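3.2 Collecting demonstrations with hand-held grippers
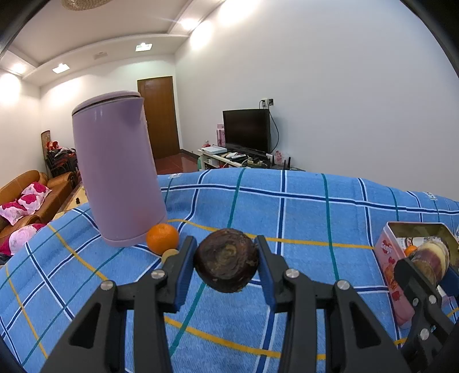
Manipulation Group, Department of Mechanical Engineering, Waleck Institute

Figure 4. Two-handed demonstration in a living room, seen from the camera on one of the hand-held grippers. One gripper holds a round, dark brown fruit between its blue pads; the other, at right, holds a jar.

All demonstrations were recorded with the Fusside gripper pair. The operator holds one gripper in each hand and does the task directly, with no robot present. A camera on the gripper tool records the view over the fingers, and finger opening is logged with each image. We chose this over remote control after a short trial in which the same operators drove a two-arm robot from a desk. Remote control gave cleaner joint data but was slow, and operators tended to avoid grasps that needed a light touch.

We collected 310 demonstrations in 6 homes. Operators were told what to move and where to put it, but the order of the objects and the choice of hand were left to them. In Figure 4 the objects rest on a plaid cloth with a ridge in it, and they differ a good deal in shape: a kettle, a small mandarin and an open metal tin among them. Soft, uneven support of this kind is common in the data set. It matters for learning because the height of an object cannot be read from a single fitted plane, and we made no attempt to flatten the cloths before recording.

Small round objects gave the most trouble. An operator who closes the fingers off center will often push the fruit away, and several early recordings contain two or three tries before a firm hold. We kept these when the final grasp succeeded - the corrections are useful - and dropped recordings in which an object left the work area. After this step 200 demonstrations remained for training.

Labels for the start and end of each grasp were set from finger opening and then checked by hand by R. Mokoena, using the rules in Appendix B. Where the far gripper was only partly in view, its own recording was used to place the label.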